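Afroza Samarakoon
Tuesday, September

Intermediate camogie semi-final at Storkwood this evening, Nisden against Orik. I'll post from the stand as it goes. Throw-in is 6 o'clock and the gates have been open a while.

Ground is in good shape after the dry spell. Grass a bit long at the scoreboard end. Breeze blowing across the pitch, stronger up high, so watch the frees from the right.

Teams as per program except one change. Nisden's regular full back is out with the ankle she hurt in training. Their center back drops in and a minor steps up to wing back for her first championship start.

Orik won the toss and will play toward the road end in the first half.

We're off. Orik score inside the first minute, a point from play off the left side. Nisden answer from the puckout. 0-1 each.

Orik are putting the puckouts short to the corner back every time. Nisden aren't pushing up on her. She's had three easy ones and two of them led to scores.

10 minutes: Orik 0-4, Nisden 0-2. Nisden have hit three wides, all from the same spot out on the right. That's the breeze.

Nisden goal! Long free dropped short, the goalkeeper got a hurl to it but couldn't hold it, and the full forward pulled on it on the ground. Orik 0-5, Nisden 1-2.

Yellow card for the Orik midfielder, a late pull across the hands. Fair call from where I'm sitting. The free goes over and Nisden lead for the first time.

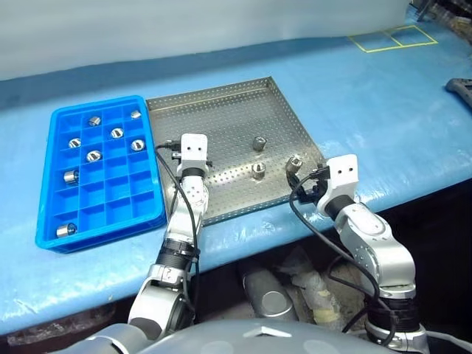 Blue compartment tray and perforated steel tray, side by side.

Half-time: Nisden 1-5, Orik 0-7. The sides have been level four times. Orik have had more of the ball, and Nisden's goal is what has them in front.

Attendance is given as 500 over the speakers. Good for a weeknight. Most of them are on the dressing room side and the far bank is nearly empty.

Orik have moved their number 11 to midfield for the restart. They needed to. Nisden won nearly every break in there for the last ten minutes of the half.

Two quick points for Orik, both from the number 11. Nisden 1-5, Orik 0-9.

Nisden are pushing up on the short puckout now and the Orik goalkeeper has had to go long. She has a good strike on her, but the ball is hanging in the wind and Nisden's half backs are under it.

Nisden point, then another from a 45. 1-7 to 0-9. The minor at wing back won the ball that led to the first of those. She's having a fine evening.

Stoppage for a head knock. The player is up and walking but she's coming off, and that's the correct decision. Orik bring on number 23.

Number 23 scores with her first touch. Took it on the turn and put it over off her right side. 1-7 to 0-10, and that's the eighth different scoring attempt of the half to come from inside the 45. Neither side will shoot from distance in this wind.

Ten minutes left. Orik level it from a free. 0-11 to 1-8. Correction: Nisden had a point in between that I missed while typing, so they're level at 11 apiece. Sorry to anyone following closely.

Big save by the Nisden goalkeeper, low to her left. The 45 goes wide.

Nisden go in front with three minutes to play. Good score from the corner forward under pressure from two defenders. 1-9 to 0-11.

Orik had a chance to level it in added time, a free from 30 meters out on the wrong side for a right-hander. It drifted past the near post.

FULL TIME: Nisden 1-9, Orik 0-11. Nisden are in the county final by a point.

I thought Orik were the better hurlers over the hour. They'll look back at the goal and at that last free. Nisden took longer to sort out the puckouts than they should have, but once they did they defended very well.

The other semi-final is on at the weekend and I'll be there for that too. Longer report to follow when I get home.

Comments

backbankregular: Thanks for the updates, stuck at work for the whole thing. Is the full back likely to make the final?

Afroza Samarakoon: I didn't hear either way. She was on the sideline in a boot tonight.

orik_abu: Hard one to take. That free was a tough ask for anybody.

Maura T: The young wing back is my niece. We're very proud of her!

Recent posts
Storkwood under-16s through after extra time
Puckouts: who is going short this year
Intermediate table after the group stage
Fixtures for the weekend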